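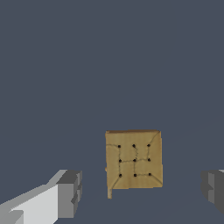
**Reviewers wanted: good-practice rules for simulated grasping tests**

Bettencourt is putting together a working group to review the second draft of the Mekby rules, which cover how grasping trials with two-finger grippers are set up, run and reported in simulation. We need people who will read the draft closely, try it on their own scenes and tell us where it fails.

The draft has 71 clauses. Most deal with ordinary things:

- how object size, mass and friction are stated
- where the gripper starts relative to the object
- what counts as a grasp, a slip and a drop
- which failed runs may be left out of a report (very few)
- how contact settings are recorded when the physics engine changes

Plain cardboard boxes are the first object class. Bags and soft packaging will come in a later draft.

**What you would do**

Reviewers work through the draft over two months, starting in February. Expect about 2 hours a week. You will run the standard box trial at least once with your own simulator, fill in the report form and comment on each clause you used. There is one online call a month, at 4 p.m. Humthorpe time. Calls are recorded for members who miss them.

**Who can apply**

You should have run grasping trials in simulation or on hardware, and be able to write clear comments in English. Past work on standards is useful but not required. Students may apply. If your employer sells grippers or simulation software, say so in your application. It does not rule you out.

**Terms**

Reviewers are paid a flat fee on delivery of the completed form and comments. Comments are published with the next draft, under your name or without it, as you prefer. Travel is covered for the closing meeting at our Humthorpe office, Room 114.

**To apply**

Send one page on your experience and one trial report you have written, good or bad, through the Jukska applications page. Quote reference 113. Applications close at the end of January.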